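Clurnik Tabletop Recording Kit

Teach an arm by moving an arm! The Clurnik kit from Mirnidholm lets you record pick-and-place demonstrations on an ordinary table, with a small wrist camera saving what the gripper sees and the controller logging every joint alongside it. You guide the leader handle, the follower copies you, and each attempt is saved as its own episode, ready for training.

We built the first one for ourselves (the old setup needed two people and a lot of patience), and most of what we like about it comes from long afternoons of recording. The foot pedal starts and stops an episode, so your hands stay on the controls. A double tap throws away a bad take — you will use this a lot, and that's fine. Leonilde Teixeira, who wrote the recording software, added a notes field so you can tag an episode "slipped" or "second try" and sort it out later.

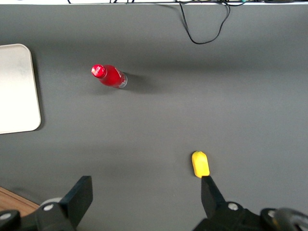
Start with everyday things of different sizes and move them between takes. Turn them, lay them down, put them close to the gripper and then far from it. A policy trained on one neat layout will learn that layout and very little else. Our own starter set, Patrício, has 2424 episodes recorded across 19 tasks, and it comes with the kit so you can train something on your first evening while you're still collecting your own.

What comes with it
Leader handle and follower arm with two-finger gripper
Wrist camera, already calibrated
Foot pedal and cable
Table clamps
Recording software and the Patrício episodes

Good to know
The wrist camera view changes if you remount it, so run the calibration again before you mix old and new episodes. Spare finger pads are sold separately, part 794. Reach is 70 cm from the base.

The Andbridge export tool, added in February, now writes joint data and video to one folder per episode. It's a free update for everyone who has a kit, and it makes sharing episodes with another lab so much easier!

Page updated 9/12/25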